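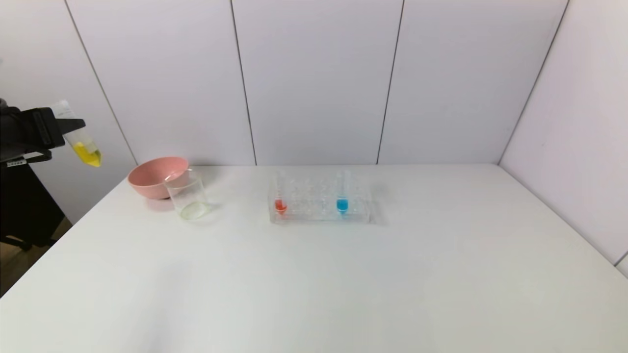
Renata Brzozowska wanted to know, before she signed her daughter up for Monday afternoons, whether any of it was edible. It's a fair question. Most of what we do at the Tolentino Table Lab involves colored liquid, and to a nine-year-old, colored liquid is juice. The answer is no, and we say so at the start of every class, and then again when we get to the red.

## Who we are

Tolentino is a small after-school science program in Orkow, up one flight of stairs at 42 Trarden Street. We teach color mixing, measuring, pouring, and the underrated skill of putting a thing back where you found it. Children come to us from age seven. A few parents have asked to enroll themselves, and we have a waiting list for that too, although it is mostly Attila Bozsik.

The school began with Vittoria Marino, who had a folding table, a box of test tubes, and a lease she hadn't read closely. Benjie Ocampo joined the following July to teach the younger group and has been losing the fight over the radio ever since.

## What we teach with

Our equipment list would disappoint anyone who grew up on movies about laboratories. There are no coils and nothing bubbles unless we have planned it. We have white tables, clear test tubes, clear racks, glass beakers, and a pink plastic bowl.

The tables are white on purpose. Yellow looks like yellow on a white table. On the brown ones we started with, it looked like a mistake, and we spent most of one spring arguing about whether a sample was green.

The racks are clear acrylic, so you can see the bottom of a tube without lifting it out. Students start with red, yellow, and blue, a small amount in each tube, and are asked to write down what they expect before they combine anything. Many of them write "brown." They are often right, for reasons that have more to do with enthusiasm than with color theory.

The bowl is for rinsing. We have been offered a proper stainless basin by several well-meaning families, and we've thanked them all warmly. The bowl stays.

## House rules

- Hold the tube over the table.
- Nothing gets tasted, including water.
- Beakers go back empty.
- If it spills, say so. Paper towels are under the sink and there are always more of them than you think.
- Racks are for tubes. Pencils have a cup.

## Classes

Beginners meet on Monday at 4 p.m. and the older group follows at 5:30. Class runs an hour, plus however long it takes to find everyone's other shoe. Aprons are provided. They used to be white as well, which we don't recommend.

To visit, ring the bell marked 2 and wait. The stairs are steep and somebody is usually carrying glassware.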